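Notes for the decluttering talk, Vatdale library, evening slot. Keep it under half an hour. Slow down in the middle.

**Start**

- Ask who has bought a storage box in the past year. Wait for hands.
- Then ask who has opened it since.
- Don't tell the airport story again, it took too long last time.

**The 100 things claim**

- You've all seen it: own 100 things and you'll be calmer. Where does 100 come from? I looked. The book cites a blog, the blog cites a magazine, the magazine cites the book.
- Does a pair of socks count as one? Does a fork? Rainer Reinholz tried it for a month and spent most of it arguing with himself about forks.
- I'm not saying owning less is bad. I'm saying the number is made up.

**The survey**

- 767 people filled in a form on a website that sells closet systems. More than 292 of them said clutter made them "stressed." Stressed compared to what? Nobody in the control group, there wasn't one.
- Stressed people may also let things pile up. The survey can't tell you which came first -- and the press release didn't try.
- PAUSE. Take a question if there is one.

**The six-month rule**

- "If you haven't used it in 6 months, toss it." My snow shovel would like a word. So would the turkey pan.
- Eusebio Cárdenas threw out his tax folders under this rule. Ask him how that went (he said I could use his name).

**What I'd keep**

- Give things a place near where you use them. Dull, but I've seen it hold up in my own kitchen.
- Finish one drawer before you buy anything to put in it.
- Be suspicious of any method that ends with a shopping list.

**Boxes** (last slide stays up during questions)

- An open box gets used. Lids are where things go to be forgotten, at least in my house.
- Cheap is fine. Measure the shelf first.

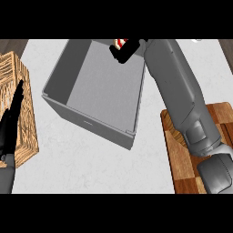 - If someone asks about paying an organizer: some are good. Ask what the house looked like a year later, and ask to talk to the client.
- Handouts are by the door. Put the chairs back before nine.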